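Walk-through checklist, handheld gripper station, Pallero line
Site: Galtstead, cell 3
Checked by: Rhodri Dafis
Visit: Thursday, morning shift

Please read the comments as well as the results. A column of passes tells you very little about this cell.

1. Written procedure available at the station
Result: Pass
Comment: It is there, all 23 pages of it. I asked two operators where to find the part on pinch points and neither could. A single sheet would do more good.

2. Shoe covers worn past the line
Result: Pass
Comment: Everyone I saw had them on. Less happy about where they are put on, as people step over the line on one foot first and then reach for the box.

3. Loose clothing, cords and lanyards secured
Result: Fail
Comment: The rule says "no loose items near the tool" and gives no distance. Drawstrings need to be tucked in or taken off before anyone picks up a gripper. I have written this up before and was told that the jaws are slow. Slow jaws still close.
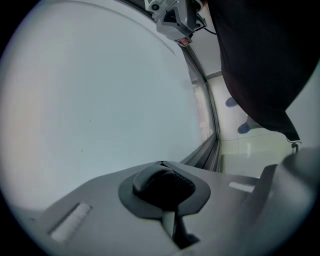
The same goes for cuffs and badge cords. Pranden's answer was to add a reminder to the morning briefing, and I don't count a reminder as a control. Put a hook at the entrance and make it somebody's job to look.

4. Cable condition and routing
Result: Pass with comment
Comment: No damage found to the outer jacket on the units I handled. Routing is left to whoever is holding the tool, so a pass this week means only that this week's people were careful. Fix a clip position and mark it.

5. Trigger releases cleanly
Result: Pass
Comment: Tried 19 times on each unit with no sticking. The form asks for one try, which would miss most faults worth finding.

6. Weight of tool within limit for one-handed use
Result: Not verified
Comment: The label sheet says 510 grams. I had no scale and I am not going to sign for a number off a sheet. Holovko to weigh a unit with its cable attached.

7. Second person kept clear of the working side
Result: Fail
Comment: There is no floor marking and the procedure only says "stand back". Back from what? Tape it.

8. Rest breaks
Result: Not verified
Comment: The log shows breaks at identical times every day, to the minute. I'd like to see one filled in while I watch.

Open items: 3, 6, 7 and 8. Items 3 and 7 to be closed before the August sessions start. Send me the changed wording, please - "addressed" in the tracker will be sent back.

R. Dafis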